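Hi Aniela, hi everybody,

Sorry for the slow answer, I had your message open for days and kept getting pulled away from it!

On 21/11/2020, Aniela Żak wrote:

> Hi all,
> my knots are OK now (I think!) but my running thread is a mess. I either pull so hard the surface puckers or it goes slack and I get loops everywhere. How tight is tight? And how long do you all leave your tails? Muammer says short, Kazimiera says shorter, and I've been cutting mine at 6 mm because that's what my old handout said. Also, does anyone else lose track of the thread when the light hits the shiny bits?
> Aniela

OK, thread first. I'd stop thinking about "tight" at all for a while and just look at the last little stretch before it goes in. If most of the line is straight and only the end near the entry has a bit of a bend, I leave it alone and carry on. I used to yank every tiny wobble out the moment I saw it (Jacobus used to take the needle away from me for this, he really did) and all I got was puckers. Pull along the line you're going to sew, slow, and stop when the surface starts to lift.

Tails, I'm with your handout on a practice piece. Leave enough that you can find the knot again. Shorter looks neater, sure, but when you're going back over your own work and trying to work out which throw slipped, you want something to look at. Muammer can argue with me on the next call, he usually does.

And yes, the glare! I lose dark thread in it less than the blue, so if you have a choice, take the dark. Move the lamp before you move the piece. I did a run of 40 knots with the lamp straight overhead last February and had a headache till supper.

One more thing, the Linow pads are back in the cupboard, bottom shelf, behind the Tomaszewski box. Please don't all take new ones, half of the old ones have a perfectly good side left.

I'm putting a close-up at the bottom. Look at the small dark knot on the left of the red patch, with its few cut ends sticking out, and then at where the thread curves over to the right. It has a little kink near the red, and I'd leave that be.

Zofia
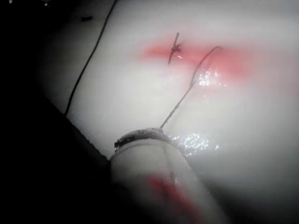
**Stedstead Suturing Practice Group**

Straight most of the way up and then that soft bend, Aniela, that's the bit I mean. Shout if you want to sit down together and try it!

Z.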